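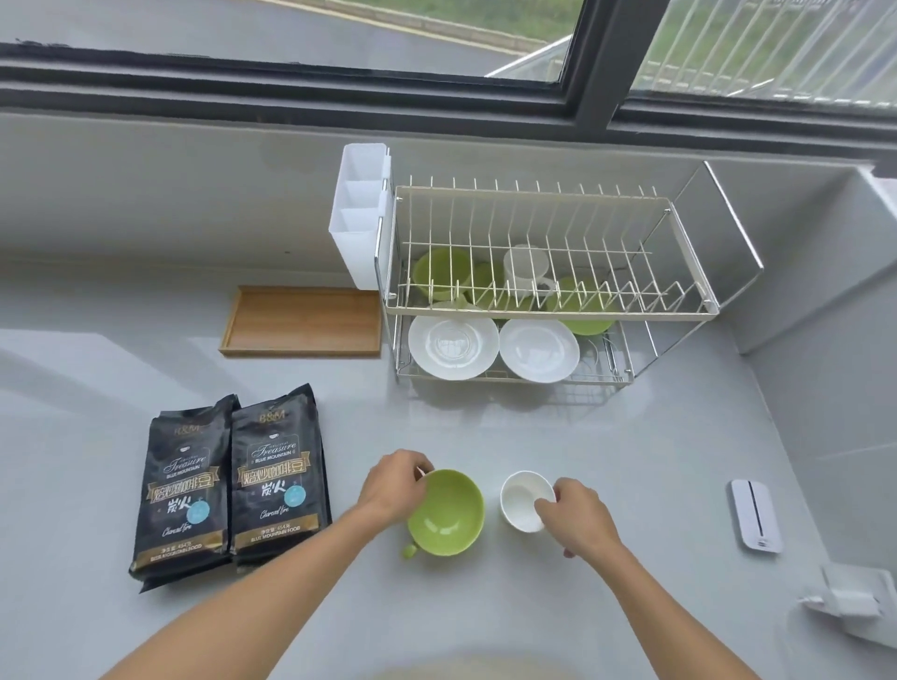 Coffee beans going stale before I finish the bag, freeze or not?

Posted by Suha Khalaf, 04/05/2022

I buy my beans a few bags at a time because the postage is the same whether I order one or several. I'm the only coffee drinker in the house and I have one cup in the morning, sometimes a second on weekends. By the time I get near the end of a bag it tastes flat and a bit like cardboard.

The bags live on the bench under the kitchen window. Once I've opened one I peg it shut. My sister says to put the lot in the freezer. My neighbour says the freezer ruins beans and you should never do it. I've also looked at the Goneo canisters, the ones with the pump in the lid, but they aren't cheap and I'd want to know they work before I spend the money.

Medium roast, if it matters. I grind by hand each morning and use a plunger.

3 replies

holovko_hill

Your sister and your neighbour are both partly right. Freezing works well if you do it properly and badly if you don't.

What spoils roasted beans is air, moisture, heat and light. A window bench gives you at least two of those. Move the bags to a cupboard first, away from the oven and not the one above the kettle. That costs nothing and you may find it fixes half the problem.

For the bags you haven't opened, freeze them. If the bag has one of those little one-way valves, put a piece of tape over it and put the whole thing inside a zip-lock with the air squeezed out. When you want one, take it out the night before and leave it sealed until it has come up to room temperature. If you open it cold, water from the air condenses on the beans, and that's where the bad reputation comes from. Once it's open, don't put it back.

If a full bag lasts you more than a fortnight, split it before freezing. I weigh mine into small jars, 85 grams each, filled close to the top. One jar gets me through most of a week. I've had beans in there since November and they were still good, a little less smell off the top when grinding but fine in the cup.

Don't use the fridge. It's damp and everything in it smells of something.

Manthorpe Mick

just buy less at a time mate. postage is what, 10 bucks? you're throwing out more than that in stale coffee

cilano2

I have the pump canister. It's all right. The seal on mine went after 14 months and I had to chase them for a new one. While it worked I'd say it gave me a few extra days on an open bag compared with a peg, no more than that. A preserving jar with a rubber ring does nearly the same job, as long as you pick a size the beans will fill and keep it in the dark.

Also check the roast date. If there's only a best before on the bag, the beans could already be months old when they reach you, and no container will bring them back. I like mine between 4 days and a month after roasting. And if it tastes like cardboard even from a new bag, pull the plunger apart and wash the mesh. Old oil gets in between the layers and goes rancid.

Suha Khalaf

Thanks all. Bags are going in the pantry tonight and I'll freeze the unopened ones. I haven't had the mesh apart since I bought it, so I'll do that as well.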